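Ladder and step stool checks, Padow building, ground floor and storeroom
Checked by: Krystyna Kurek
Read and signed by: Grażyna Kaczorowski
Month: July

The last sheet had a tick in every box, including the box for a ladder we threw out in spring. I have started over with blank boxes and written a comment wherever a tick would hide something.

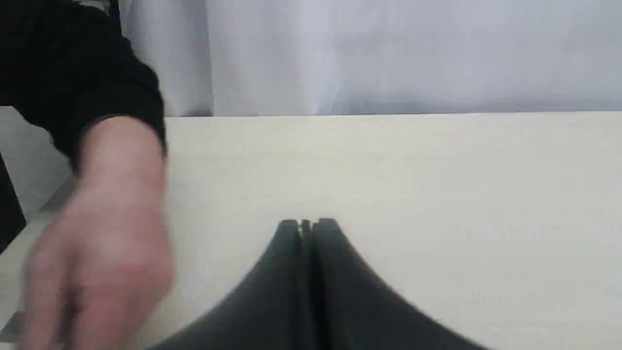
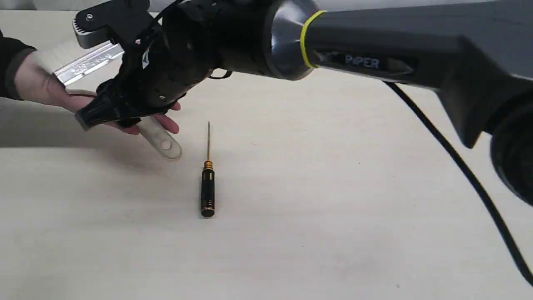

Is a ladder fine to use if it passed its last check?
Only if whoever is about to climb it has looked it over first. A monthly check covers the day it was done. Ladders get dropped, borrowed, left out in the rain and put back without a word.

1. Labels and load rating
Rating label readable on each ladder: OK on the tall stepladder, NOT OK on the short one.
Comment: The short stepladder has half a label. Someone has written 100 kg on the side in marker. I don't know who, or where they got the figure, and I'm not taking a marker pen's word for it. Out of use until we have the paperwork from Skista or a new ladder.

2. Feet
Rubber feet present, not worn smooth: NOT OK.
Comment: Extension ladder has 2 feet that don't match. The left one was replaced from a general spares kit and sits a little proud. It rocks on the storeroom floor. I was told it has "always done that." The old sheet says the feet were fine.

3. Rungs and treads
No cracks, bends or missing grip: OK with comment.
Comment: Paint on the third tread of the tall stepladder. Paint can cover a crack, so I scraped it back. Nothing under it. Please stop painting off the tread and use the tray.

4. Side rails
Straight, no dents, no sharp edges: OK.
Comment: Small dent near the top of the extension ladder, already noted on the sheet before last. Measured again, no deeper. I would still like a second opinion from the people at Tomaszewski when they come for the fire doors.

5. Locks, spreaders and hinges
Open fully, lock, stay locked: OK on the tall stepladder, NOT CHECKED on the loft ladder.
Comment: The loft ladder was behind a stack of boxed tiles. A box that can't be reached doesn't get a tick. Move the tiles and I will come back.

6. Ropes and pulleys
No fraying, runs freely: OK.
Comment: The rope was replaced with one sold by Fostasetti as "maintenance free." I have put it down for the same check as any other rope.

7. Step stools
Stable on a hard floor, wheels retract under weight: OK on the gray one, NOT OK on the red one.
Comment: Red stool rolls with 60 kg on it. It is supposed to grip the floor as soon as anyone steps up. Tagged and moved to my office, where it will stay even if someone only needs it "for a minute."

8. Storage
Hung on brackets, off the floor, away from the heater: NOT OK.
Comment: One bracket is holding up a ladder, a coat and a hose. The bracket was bought for the ladder. Hose to go back on its reel.

9. Records
Each ladder has a number that matches the list: NOT OK.
Comment: Two ladders share the number 4. One of them may be the ladder from the upstairs kitchen, in which case it has been checked twice and the other one never. New numbers to be punched on tags, no stickers.

10. People
Everyone who uses the extension ladder has been shown how to set it up: DOUBTFUL.
Comment: There is a signed list. I asked for the correct angle and got three different answers from people on it. One foot out for every four up. Signing the list again won't fix this, so I want a short session in the yard with the ladder in front of us.

Cost
The quote for replacing all the ladders in one go is 3000, and I don't see the case for it. The tall stepladder is sound. We need one short stepladder, a matching pair of feet and one stool.

Reply from G. Kaczorowski
Agreed on the short stepladder and the stool. I'd rather order the feet from the maker even if it takes longer. Extension ladder not to be used until they are fitted. Tiles will be moved by noon tomorrow.

K.K.: Tiles still there at 2 p.m. Item 5 stays open.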